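04/01/2025

I've had the arm back in pieces again, so the greasing post I promised will have to wait.

When Sowmya Ramasamy passed the thing on to me it came with a maintenance sheet from Dalska, who sell the refurbished ones. The sheet says to replace the finger pads every 713 hours. Not 700, not 750. I'd love to know who sat with a stopwatch and decided that 712 was fine. My last pair went to 1066 and came off looking much like the new ones in the packet, apart from a bit of shine on the left.

I changed them anyway. Two small screws each, and the manual wants thread lock on all four. I used the weakest sort I could find, as the strong stuff cost me a screw head in October and a whole evening with a drill.

Then there's the "self-centring" routine. You run it from the menu, the fingers open and close a few times, and a green tick appears. I don't trust the tick. Do-yoon Ryu showed me how to check it with a strip of paper: close on the strip, tug, turn it round, tug again. If one side slides more easily, the tick is lying. Mine lied twice. A quarter turn on the stop screw sorted it, which the manual mentions on page 186, under "Shipping".

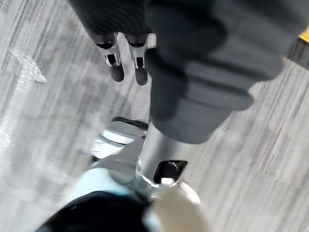 Cable slack is the other thing I check now before any long run. The advice from Tallwood's forum is to sleeve everything and forget it, and I've done that once and won't again, because a sleeve hides a rub until the wire goes. I set the fingers open and pointing straight down, both black pads clear of everything, and jog the wrist slowly from there with one hand near the stop button. Listen for ticking. If it ticks in the same spot twice, there's a cable catching.

Dalska also sell a yearly "health plan". Priya Tillman bought it and got an email telling her to wipe the arm with a dry cloth. I've got cloths.

Greasing next time, if the right tube turns up.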